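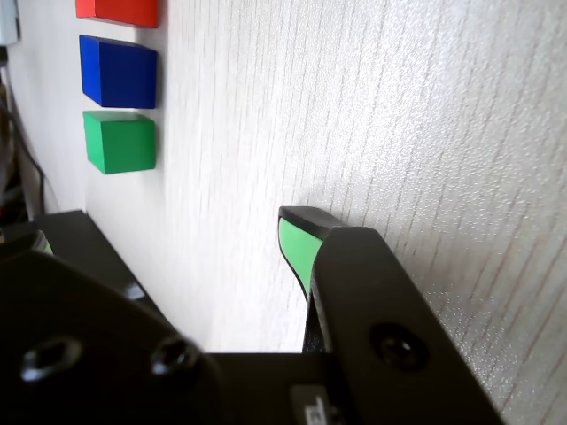 Page 72

Park and ride

Park and ride is a way of getting into a busy town without driving all the way to the middle of it. Drivers leave their cars at a large car park near the edge of town, then finish the trip by bus, tram or train. It's a simple idea and a wonderfully useful one! A single full bus can take the place of a long string of cars, and the streets in the centre get some of their room back.

Sites are usually built beside a main road, close to a ring road or a motorway junction, so that drivers meet them before they meet the queues. The best sites are easy to spot from a distance and have an entrance that doesn't involve a tricky right turn. A small site might hold 200 cars. Larger ones have 600 spaces or more, often split into lettered zones so that people can find their car again at the end of the day.

How people pay

There are two common ways of charging. In the first, parking is free and each passenger buys a bus ticket. In the second, the driver pays for the car and everyone in it rides for nothing – a great deal for families, and a poor one for somebody travelling alone. Some towns mix the two, with a day ticket for single travellers and a group ticket for up to five.
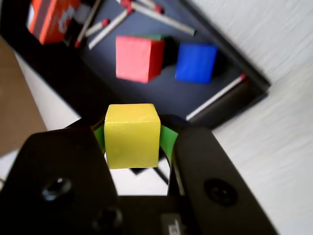
Tickets may be sold by the bus driver, from a machine at the shelter or through a phone app. Where cameras read number plates at the entrance, there is no barrier to wait at, and the morning rush flows in far more smoothly.

The bus link

A park and ride lives or dies by its buses. Passengers will happily wait a few minutes in a dry, well-lit shelter, but a long gap between buses soon sends them back to their cars. Bus lanes matter just as much. If the bus sits in the same jam as everyone else, much of the point is lost. Last buses need thought too, as a car stranded behind a locked gate makes for a miserable evening.

The Dirkthorpe scheme

Dirkthorpe is a lovely case of a modest scheme that grew. Its first site, at Bongate, was laid out on old market land and linked to the town by the Areck bus company. The route now has its own lane along most of the Melnyk Road, and drivers can see the number of free spaces on a sign well before the turning. A second row of cycle lockers was added in March 2020, so that people can park and then pedal the last stretch – a choice known as park and cycle. There are also 70 spaces set aside for car sharers.

Points of debate

Not everybody is convinced. Some studies have found that park and ride can draw people away from ordinary country buses, adding car miles outside the town even as it cuts them inside. Sites also take up land, sometimes green fields.

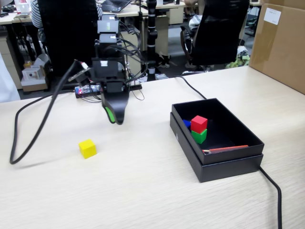 Ozan Karabulut argues that the answer lies in where the sites go: put them further out, on bus routes that already serve the villages, and the car part of each journey shrinks while the bus gains passengers at every stop.

See also: bus lane, car sharing, ring road, park and cycle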